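Lallthorpe Workshop Notes: table surfaces and cloths
Oct 14, 2020

The grey worktops in the Lallthorpe tea room have been in use for six years and are now scuffed over most of their area. The speckled finish hides light marks but not the curved scratches left by items dragged across it. Replacement was priced in September and deferred. The following routine applies until further notice.

Clear the table before wiping. Bottles, tumblers and cloths are to be moved, not wiped round. Screw caps on fully before a bottle is lifted. Lift items clear of the surface; grit trapped under a base is the usual cause of scratching.
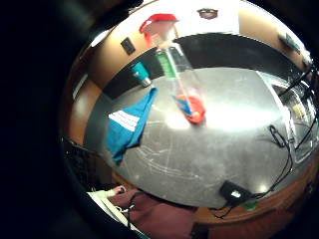

Use a damp cloth and the Mutel neutral cleaner, diluted at 6 ml to 500 ml of water. A stock of 1,000 ml keeps for one week in a closed container. Do not use cream cleaners or the green side of a scouring sponge. Wipe in straight strokes from the back edge to the front, then dry with a second cloth.

Cloths left crumpled on the table dry slowly and begin to smell. Hang them flat on the rail after use. Striped cloths are for tables and plain ones for the floor. The next delivery from Godinho is 31 cloths, all striped.

Empty drinks bottles go in the recycling bin under the sink, caps on.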